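FOR IMMEDIATE RELEASE 3/23/19

Rostero opens orders for Vedska kitchen practice kit

Robot arm, toy kitchen and task cards in one shipment - for labs and classrooms short on setup time

Rostero today opened orders for Vedska, a tabletop kit for teaching a robot arm everyday kitchen jobs. Arm, gripper, child-sized kitchen, steel pot, colored blocks, toy vegetables. Ships in 3 boxes. No custom bench needed.

The kitchen is set up the way a small one at home would be. Stovetop on the left, sink and gooseneck faucet on the right, microwave up top, wooden spatula and spoon hanging on the tile wall.
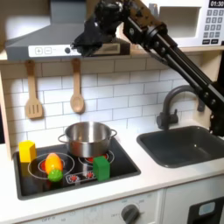
Included with every order are 70 task cards, from easy (block into pot) to the kind that take a class all afternoon. Cards can be run in any order. Teachers who tried the early kit asked for more short ones, so 19 of the cards are new for this release.

Software is Ccori, Rostero's own. Records each run, plays it back, lets users tag the good ones and toss the rest. Works on most laptops from the last few years - full list of supported systems on the order page. Updates free for the first year, after that a yearly plan.

Spare gripper fingers and replacment blocks are sold seperately through Florkurora, which also handles repairs and returns.
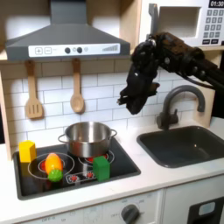

How long does setup take?
One person with the printed guide should plan on 8 hours, including the first calibration. Two people can finish sooner.

Orders placed now ship in July. School pricing on request, purchase orders accepted. Press units limited, ask early.

Contact: Rostero press desk, through the form on the Vedska order page

###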